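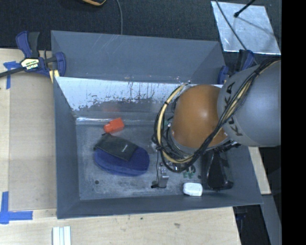 文／Ekus仓储技术通讯编辑部　2020年11月4日

料箱在分拣线上属于消耗件，但多数仓库的备件清单里没有它。Fastimport负责容器管理的工程师在这个岗位上做了7年，经手的灰色大料箱编号已经排到2326。采访在他的检修间进行，话题基本没有离开箱壁、箱底和斜板。

他先讲箱底。“新箱底面颜色是匀的，用过一段时间就发雾，布满浅色细痕。细痕本身不影响使用，我关心的是有没有连成沟。小件的边角一旦卡进沟里，取件位置就偏了。”检查方法是用手掌平推，再拿直尺靠一遍。直尺下能塞进薄规的，记入台账，下一轮复查；两轮读数都在变大的，换箱。

箱底上的小圆孔，他要求每次清洁时逐个通一遍。“孔里最容易积纸屑和胶带碎片。堵住了，清洗之后水排不干净，箱子叠放起来，下面那只也跟着受潮。”通孔用尼龙杆，不许用螺丝刀，孔口起了毛刺会挂薄膜包装。

料箱的壁是斜的，这一点在选型时有过争论。直壁容积大，码放也整齐，最初的方案来自供应商Van Damme，就是直壁。他不同意：“件贴着直壁立住，从上方很难下手。斜壁至少能让一部分件滑回底面。代价是有效容积变小，补货要勤一点。”最后两种各订了一批，试用到3月，直壁箱全部转去做静态存储。

箱内后侧的金属斜板磨损最快。板的上半部经常被件刮到，表面留下深色擦痕和竖向条纹，下半部相对完整，只是光泽发暗。“板面反光，颜色鲜艳的件靠近了会在上面映出一片淡影。人工复核时看惯了没关系，做外观判定就要把件挪开再看。”他试过把板面打磨成哑光，保持的时间不长，擦痕又把局部磨亮了，后来不再处理。

斜板下沿与箱底的交接处，他单独列为一个检查项。薄件容易插进缝里，粉尘也在这里堆积。“这条边要看是不是贴实。翘起来的地方用指甲能感觉到，不必上仪器。”翘边的处理是拆板、清底、重新压合，一只箱子需要两个人配合，中间静置10分钟再复测。

谈到装箱密度，他的意见与仓库的考核指标不一致。考核看每箱装载量，他希望底面多留空。“箱里只有几件的时候，件与件之间的关系一眼就清楚，哪件压着哪件，哪件靠着板。装满之后只能看到最上面一层。”目前在Firusen项目上执行的折中办法是按件型分级：方块类允许叠到2层，圆头或异形件只放单层，并且与斜板保持距离。

清洁用中性清洗剂和软布，箱壁由上往下擦，箱底最后做。他不赞成用研磨膏去除划痕。“磨掉的是材料，痕迹下面还有痕迹。箱壁上那些浅划痕可以一直留着。”台账上划痕只记位置和走向，不记数量，翘边和堵孔则必须写明处理人和复测结果。

报废标准他写得很短：箱底成沟、箱壁开裂、斜板无法压实，满足任意一条即下线。下线的箱子切去编号牌，斜板拆下单独回收，箱体送破碎。下一版规程准备增加箱壁倾角的抽检，量具还没有定，他倾向用固定样板，由当班人员在换班前比对一次。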